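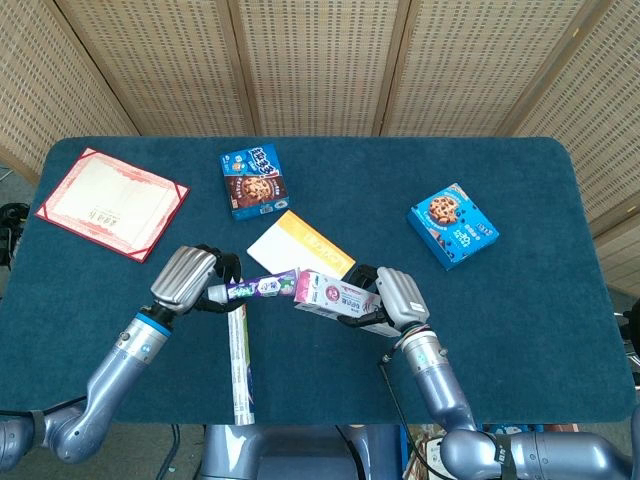 Ticket 394: Trummer kit car, stumbles at 3,000 rpm under load
Status: Open, waiting on customer
Opened by: Teguh Harahap
Assigned to: Edileuza Coutinho

Teguh Harahap, 7:40 am
Car is the Trummer replica with the Sastach fuel injection kit. Idles fine. Pulls fine up to 3,000 rpm, then it falls on its face in third or fourth gear. Free revving in the driveway it goes straight past that with no complaint. Your phone guy told me it was a "known map issue" and to load the June file. I loaded it. Same stumble, same place. I'm not convinced there was ever anything wrong with the map.

Edileuza Coutinho, 9:15 am
Thanks Teguh. Can you send fuel pressure at idle and under load, and tell us which pump you have? Also please confirm the file loaded. The version number is on the second page of the handheld.

Teguh Harahap, 12:05 pm
Version matches. Pump is the Prollavano that came in your kit, 200 miles on it. 43 psi at idle. I don't have a way to read it while driving.

Berkay Soylu, 1:30 pm
The June file did fix this for several people on the forum. Might be worth trying a new throttle position sensor, they go bad.

Teguh Harahap, 1:52 pm
Fixed it how? I read that thread. Two of them also changed the fuel filter the same day, and one sold the car. And I already swept the sensor with a meter, smooth from closed to wide open. I'm not buying parts on a guess.

Edileuza Coutinho, 3:10 pm
Fair. Please hold off on the sensor. Tape a gauge to the windshield where you can see it from the seat, have somebody ride along to read it, and do one pull in third.

Teguh Harahap, Saturday, 10:20 am
Did that with a neighbor reading. 43 psi cruising, drops to 28 at the stumble, back up when I lift. Did it three times. Voltage at the pump connector was 13.6 parked with the engine running.

Hok-lam Liu, 11:45 am
Jumping in from the Tirkotden shop. 28 is way too low, and no map is going to cure it. I don't trust a parked voltage reading either. Check it during the pull, and check the ground side too. The kit instructions have you ground the pump to the frame, and on these the frame is powder coated.

Teguh Harahap, 2:30 pm
10.9 volts during the pull. Scraped the ground point to bare metal and bolted it back up. Now 13.1, pressure stays above 40, and it pulled clean twice. I'd like more than two pulls before anyone calls it solved, and the tank was nearly full today, so I haven't ruled out the pickup.

Edileuza Coutinho, 2:50 pm
Leaving this open. Please drive it 300 miles, some of that on a low tank, and report back. I've asked Tainá Tavares to look at the grounding step in the instructions.

Teguh Harahap, 3:05 pm
Will do. Please also take "known map issue" off the phone script until someone can show me a car it was true for.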